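Diary of the Workshop Section, Training Department
Saturday, open day at the Irno hall

The section attended the open day at Irno in the company of our colleagues from the Bivholm branch. The doors opened to visitors at 9:30 and we were asked to sign the register and leave bags in the front office. Badge 2114 was issued to me, and it was collected again on the way out. Parking was poor. Next year the section should travel in one vehicle.

The morning began with a talk in the upstairs room, which has 80 seats and was full. The speaker set out the purpose of the Brullon handling line, which is to pick and place small electrical parts that do not lie in any fixed order. Parts with wires attached were said to be the hardest class, as a wire may catch on a neighboring part or pull a second one along with it. Our own experience with the sorting benches agrees with this.

We then went down to the floor in groups. Our group was given the station where solenoids with their leads and connectors are presented in an orange tray.

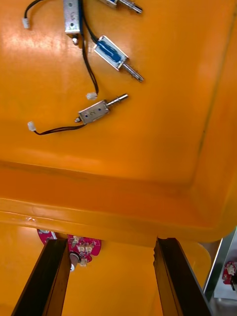 I asked how the approach angle is chosen when one lead lies close to another part. The answer was that the system plans from the metal body first and treats the lead as something to be avoided, with an operator able to step in at any time. I noted this for the report, together with the cycle time target of 19 seconds, which the hosts described as a goal for the coming year. Our Bivholm colleagues questioned whether the target would hold for mixed trays. The hosts undertook to send their test plan in September.

Lunch was served in the canteen. The soup was good and the line was long.

The afternoon session dealt with wire harnesses and was, in my view, the more useful of the two. Our trainees handle such harnesses every week and the section has long been asked whether any part of that work could be automated. The hosts spoke openly about the limits of the present fingers and told us that Rieger is to supply a softer set for trial. A price of 400 per pair was mentioned, but I could not establish whether this includes fitting. 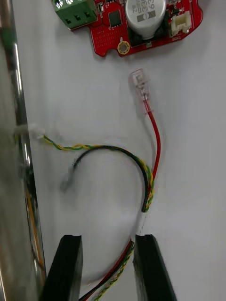 Harness station, afternoon session: the gripper fingers at the white sleeve, with the red board behind.

We left at 4:15. Two matters are to be raised at Monday's section meeting: whether to request a return visit for the trainees, and whether our own benches could be lent for a trial of mixed trays. The visitor packs are in the lower drawer of the gray cabinet.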